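Notebook, wildlife enforcement workshop, Pornetbridge
March, started 7:40 a.m.

Second morning on the decoy deer. Carried on from the notes on the Grivus mount. The neck servo still sticks when the head turns left, and the tail flick works every time. A warden sitting in a truck needs the tail more than the head, so I left the neck alone and fixed the battery door first.

Battery door: the old latch rattles on a dirt road. Put in a spring clip from the drawer and a strip of felt. Shook the body by hand for a while and the door stayed shut. Will try it in the truck bed before it goes out to Gestthorpe.

Range on the remote: tested across the back lot with the hide on. Got a clean response at 50 yards. At 63 yards it dropped every other command. Hanna Stępień thinks the antenna wire is lying against the steel rod in the spine, and I agree. Plan is to run it up through the foam and out behind the ear on the side away from the road.

Hide: there is a bald patch on the right shoulder where people grab it to lift. Bielecka has a replacement cape, but the color is the fall coat and ours is closer to summer. I would sooner patch from the old belly piece than have a deer in two seasons. Glued a test square to a scrap of foam, hair running down and back.

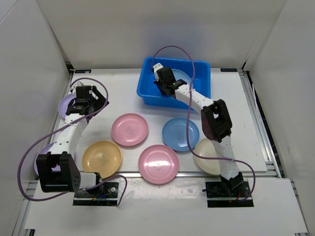
Notebook 4, page 63

Afternoon. Test square held. Some glue came through at one corner and dried shiny, which would show up in a spotlight. Use less next time and keep it a finger's width in from the edge.

Reflective eyes: the tacks we have are too bright. A live deer gives a softer shine, and anybody who has hunted a few years will know the difference. Dulled one with fine sandpaper and left the other as it was, then looked at both with a flashlight from the far end of the lot. The dulled one is better. Do the other to match.

Went over the logbook sheet with Hanna. It needs a line for who had the remote and a separate line for who was watching the road. On the last sheet these were run together, and it was hard to tell which officer saw the vehicle stop. She also wants the legal shooting hours written at the top for each night. Added both.

Still to do:
Move antenna wire and repeat the range test, hide on.
Patch shoulder.
Sand second eye.
Order 4 spare spring clips.
Neck servo - take it out and look at the gear before buying a new one.

Body is back on the stand with the battery out. Remote is in the top drawer, switched off.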